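Suturing practice: changes to the tissue bench from December

The tissue bench in the Harkadon skills room moves to a new timetable from the first week of December. Sessions will run in two blocks, morning and afternoon, and each trainee keeps the same tissue for the whole block. Until now tissue has been swapped between trainees at the half-hour, so most people have been working on samples already punctured by somebody else. The comments returned after the autumn sessions were clear that this made needle placement hard to judge.

The exercise itself stays as it was. Trainees place interrupted sutures in black thread, tie each knot square, and cut the ends before moving to the next. Running sutures are taught in the second course and should not be attempted on the December samples, however well the first row goes.

Vojtěch Urban has rewritten the marking sheet. The old sheet gave most of its marks for speed and a single mark for the knot. The new one carries 100 marks, of which time takes a small share, and the rest go to bite depth, spacing, knot security and the length of the cut ends. Ends cut too short can let the knot slip. Ends left too long catch on the next throw and get pulled into it, and this was the most common fault recorded in the autumn. Trainees should aim for an even length on both sides and look at each knot again before going on.

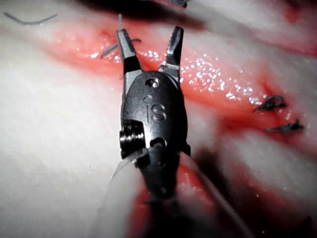
Jaws open in front of the tissue, with black suture knots on the red band to the right.

Tissue handling is marked separately. The assessor will look for tearing at the entry point, for crushed edges where the jaws have closed too hard, and for blanching under a knot that has been pulled too tight. Serrated jaws grip well, and a light closure is enough for most of the work. If the tissue slides, take a fresh hold further back from the edge. Squeezing harder in the same place leaves a mark that is easily found afterwards, and it will be scored.

Moisture needs more attention than it has had. Tissue left uncovered under the lamps stiffens along the edges and no longer takes the needle cleanly. Saline is kept in the bottle rack by the sink. Wet the surface at the start of the block and again at the break, and blot any pool that forms under the working area. A wet surface throws back a lot of small bright reflections, and these can hide a fine black thread end. Tilting the lamp away usually clears them. Turning it down affects the whole field and makes depth harder to read, so it should be left at the normal setting where possible.

Please also check the thread before starting. The autumn order contained two gauges in near-identical packets, and several rows were sewn in the heavier one. The heavier thread makes a bulkier knot with stiffer ends, and a row sewn in it cannot be compared with the rest of the group. Nishad has supplied replacement stock in the lighter gauge, filed under order number 2173. The remaining heavy thread has been moved to the lower drawer and is for dry practice on foam pads only.

At the end of each block, tissue goes into the yellow lidded bin and needles into the sharps box. Count needles out and back in on the bench card. Cut ends of thread should be picked off the tray by hand before rinsing, as they collect in the drain trap, which has been cleared twice this term. Trays are washed, dried and stacked on the left-hand shelf. Cables and tubing are wiped down and hung up, never coiled on the wet bench.

Samples for marking should stay on their trays, covered, with the trainee's bench number on the lid. Sze-wing Chien will mark the first group and Vojtěch the second, and they will exchange a few trays to check that the new sheet is being read in the same way. Marks will be sent out with the sheet attached, so that trainees can see where they were lost.

Places in the December blocks are booked through the skills room list, which opens on Nov 28, 2019. Trainees who missed an autumn session have first call on the morning block. The revised marking sheet is pinned beside the door, and spare copies are in the tray underneath.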